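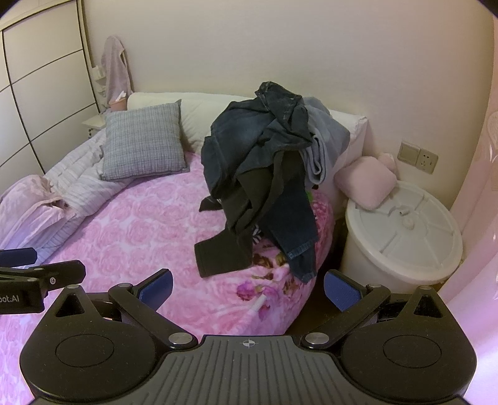
Kvido Kadlec wrote that his bike still cuts out on the long sandy section before Bevham, always in third gear and always at high revs, and he asked if the Zeman fuel pump could be the reason.

December 2025
By Ľubica Hubáček

Status: open, waiting for rider

I have read the full history of this ticket again. The pump was replaced at 309 km and the problem came back at 547 km, in the second loop of the Hidley enduro. I don't think two pumps would fail in the same way, so I looked at other things first.

Checked until now:
Fuel filter: clean.
Spark plug: a little black, changed.
Air filter: full of fine dust under the cage. Cleaned and oiled.
Tank vent hose: bent under the number plate. I made it shorter and put it straight.

After this I rode the bike on the Sekstead practice track, full throttle on the back straight, and it did not stop. But that ground is hard, and the load on the engine is not the same as in deep sand. For this reason I do not close the ticket.

Kvido, please ride it in sand with a full tank, and then again with the tank almost empty. If it cuts out, open the fuel cap right away and listen for air going in. Write to me which gear it was and if the engine started again at once.

Please do not change the mapping before this test. The connector behind the headlight I did not open yet, it is the next on my list.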